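House journal, Sterkcombe reading room, February

The long table was attended to this morning, before the room opened at 11. The lamps and the periodicals had been moved to the side room the evening before, and the felt pads under the legs were replaced. The surface was then wiped along the grain with a cloth and left bare until noon. Old polish was not applied again, as it had left a drag under paper - a matter raised twice last winter.

The wood is pale, with a fine straight grain, and it takes a soft shine across the middle.

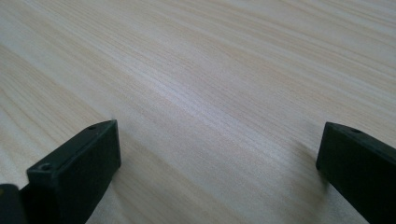
Tõnu Zariņš asked that the blotters stay off until the spring, as readers slide them about and the grit beneath does more harm than ink. The request was granted for the long table only. The two small tables keep theirs.

Felt pads remaining in the cupboard: 8. A further packet is to be ordered from Kütt with the lamp wicks. The periodicals were returned at 4 in the afternoon, and the side room was locked.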